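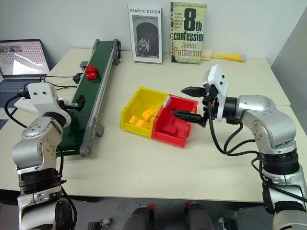
Aileen Dela Peña left a comment under my last post saying I'd never stick with sourdough past March, and that she gave up on hers after the second sack of flour because everything she baked came out like a doorstop. She also wanted to know why I don't just buy bread like a normal person. Fair question, Aileen!

I do still buy bread. There's a loaf from the bakery on Ignacio Street in my freezer as I type. But I'm still baking too, so I win that one, and I think I've finally figured out what was going wrong with mine (and maybe with hers).

It was my kitchen. It's freezing in there. We live in the bottom half of an old house and the kitchen is stuck on the back like somebody ran out of money, which they probably did. All the recipes I was using said to let the dough rise for so many hours "at room temperature," and I was following the hours and ignoring the other part. So the dough went in the oven half asleep every single time and came out gray and gummy in the middle. We ate it anyway. Toast hides a lot, and so does cheese.

Princess Lagman, who lives upstairs and has been baking since before I could reach a counter, came down one evening, poked my dough with one finger and said "this isn't ready" in a voice I can still hear. She told me to watch the dough and forget the clock. Put it in something with straight sides, stick a rubber band where it starts, and wait until it has gone up by half or a bit more. However long that takes! The first time I did it her way it took until almost midnight and I was in my pajamas shaping bread and swearing at it, but oh my goodness, the loaf. It had holes. It had an ear. I sent a picture to my mother, who asked if I was eating enough vegetables.
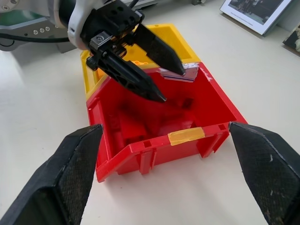

So now my routine goes like this. I feed the starter before bed – 20 grams of the old stuff, and then flour and water on top – and in the morning it's bubbly and smells like yogurt. Then 100 grams of that goes into 500 grams of flour with enough water to make it sticky but not soup. I'm not going to give you a number for the water because I changed flours last month and had to start all over with that. The new one drinks like a camel.

Salt goes in after a half hour rest. I forgot it once and I'd like to warn you that bread with no salt tastes like a wet envelope. I fold the dough a few times over the afternoon whenever I walk past it, and I've stopped being fussy about when. If I'm on the phone with my sister it gets folded late. It doesn't seem to mind.

Overnight in the fridge, then into a screaming hot pot with the lid on. My pot is a hand-me-down with a chip in the rim and it works fine, so please don't let anyone talk you into a fancy one.

Tanner Sutherland emailed to ask whether you have to throw away the extra starter. I don't! Mine goes in a jar in the fridge and turns into pancakes when there's enough of it. They're a little sour and a little chewy and my kids put so much syrup on them that they haven't noticed.

Next I want to try rye. I've got a bag of it in the cupboard, and Princess has already told me it's going to stick to everything I own.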